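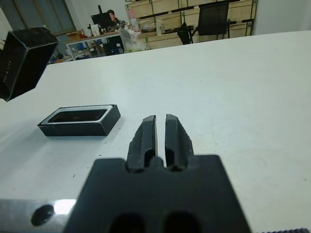 SERVICE NEWS

Winter tire changeover is open for booking

The changeover calendar for the Skustumham shop went live on Saturday, November 4, 2023, and the early morning slots are already filling up. If you drive a pickup or a full-size SUV, please pick one of the longer appointments. The regular ones are set up for cars and small crossovers, and a truck with 20-inch wheels will run past the end of the slot and push everybody back.

You can book by phone, at the service counter, or through the form on our site. Have your license plate number handy and tell us whether your winter tires are already mounted on their own wheels. A set on wheels can be swapped while you wait. A set that has to be mounted and balanced takes most of a morning, and we would prefer that you leave the truck with us.

Customers who stored their tires with us in May don't need to bring anything except the claim tag. The storage building is across town on the Drandodine road, so we need 2 business days' notice to get your set over to the shop. Walk-ins with stored tires will be asked to come back.

What we check while the wheels are off

Every changeover includes a look at the brake pads, the rotors, and the ball joints. We measure the tread on the set coming off and the set going on, and both readings go on your invoice. Winter tires with less than 6/32 of an inch of tread will still go on if you want them, but the technician will talk to you first. They don't bite into packed snow very well at that depth.

Shoaib Jatoi, our service manager, asks that owners of lifted trucks mention the lift when they book. One of our bays has a low door — it's the one closest to the parts counter — and he would like to keep those trucks out of it.

After any wheel has been off, the lug nuts need to be checked again once you have driven 50 miles or so. Stop by any time during shop hours and we will do it in the lot at no charge. You don't need an appointment for that. 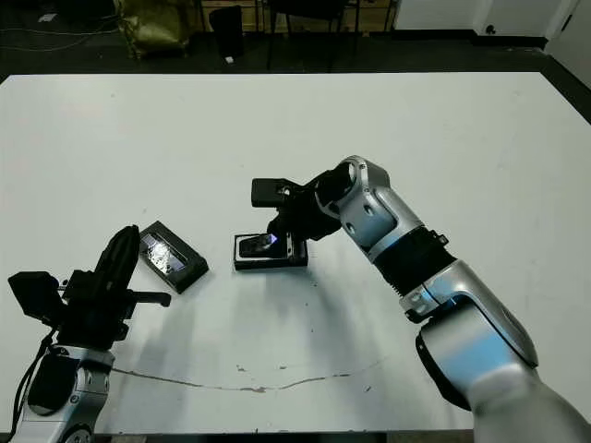

Prices and storage

Swapping a set already on wheels is $70 for any light truck or SUV. Mounting and balancing is quoted by wheel size, and the counter can give you the figure over the phone. Trucks with dual rear wheels are quoted separately.

Storage for your summer or all-season set runs through the end of May. We wash the wheels, mark each tire with its position on the truck, and stack them indoors. If your tires are worn out, tell us and we will recycle them instead of storing them. The state disposal fee applies.

The Rana and Sanirska locations are doing changeovers too, but neither one has storage, and Sanirska can't take dual rear wheel trucks. Appointments made at one shop can be moved to another if you call the day before.

The shuttle runs on weekday mornings only. Saturday customers are welcome to wait inside, and there is coffee by the service desk.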